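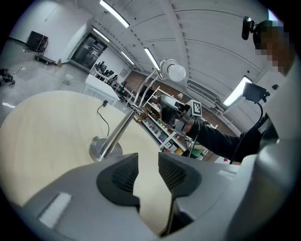 Torben Hamann reckons 2,750 is a lot of money for a pair of grippers you have to hold yourself, and he asked under my last post whether the Omero kit is really worth it. Fair question! Short thread.

First, what you get. Two hand-held grippers, the charger, a printed guide and a year of the upload service. You pick things up and move them, and the recordings go off to train an arm later on.

The fingers are lovely. Ribbed on the inside, gentle squeeze, and they hold thin stuff far better than I expected. I did a whole afternoon on a lamp cable and its little plug and only swore twice.

Setup took me 15 minutes. The guide says 12, but I read the calibration page twice – the drawing on it is tiny.

So far I've saved 291 recordings. The app threw out a handful for being too quick, so slow down near the end of each go. It really does help.

Grumbles: the trigger gets stiff on long sessions, and you can't rename a batch once it's uploaded. I wrote to them about the renaming and Fenna Martens replied the same evening, which was nice. It's on their list for January.

Would I buy it again? Yes, and I'm already eyeing spare finger pads. Torben, come over to Tultden and have a go before you decide – bring something awkward to pick up!

Last updated: January, 16:40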